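Gray metal bin - worth saving or toss it?

stu_whit
clearing out the garage, got as far as the big gray bin on the bench. It came with the house. Metal floor, gray paint, the strip along the inside back is worn to heck with dark streaks running down it. Everybody in the family throws stuff in there and walks off. Want to know 1) is it worth repainting and 2) how do you all sort a catch-all like this, because I empty it every September and by spring its full of junk again.

lalenlane
Repaint it. Scuff sand, primer, two coats, done in a weekend. A new one that size costs real money.

M_Ackermann
Disagree. If the coating is coming off on the inside wall you'll be chasing that forever. I did one from Steinbach, looked great for 3 months then peeled right where stuff gets dropped in. Use it ugly.

lalenlane
did you prime it tho

M_Ackermann
Yes I primed it. Twice.

pegboard_pete
paint is not the problem, the junk is the problem. what's in it now? post a pic

stu_whit
ok. Most of it I already pulled out, down to the last few things. Soda can is obviously recycling. Ball goes to the dog box. Blue bottle and the red squeeze bottle I go back and forth on.

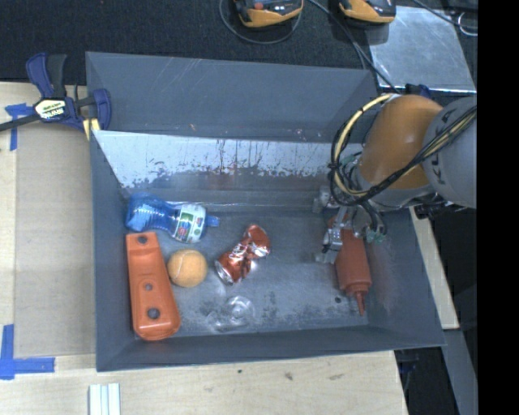
Is it OK to put the caps back on plastic bottles before recycling them?

Depends on your town, but most places now want the bottle empty with the cap screwed on. Loose caps are small enough to fall through the sorting equipment. Check the hauler's page, mine changed the rule last year and never mailed anything.

pegboard_pete
can first. then keep the squeeze bottle, those are great for wood glue or chain oil. wash it good

lalenlane
No no no. Do NOT reuse a squeeze bottle for oil unless you label it. My brother in law nearly put some on a hot dog.

pegboard_pete
so label it

M_Ackermann
What's the orange thing with the holes? Left side.

stu_whit
no clue. Some molded part, three holes, been in there since before us I think. Afraid to throw it out, the day I do I'll find what it goes to

M_Ackermann
Toss it. If you can't name it in ten seconds it goes. That's how I got rid of half a basement.

lalenlane
hang it on a nail. It's got holes already. takes no room

stu_whit
Nail it is, for now. Anyway going to leave the paint alone I think, wipe the floor down and put a Sekham liner in it so the dark specks stop bugging me. Two smaller tubs next to it, one for recycling, one for "belongs in the house". Will report back in september

pegboard_pete
liner will slide around. put a bit of shelf grip under it

M_Ackermann
+1 on shelf grip

Flarnamia Home & Garage Forum - Contact us - Copyright March 2024 - Back to top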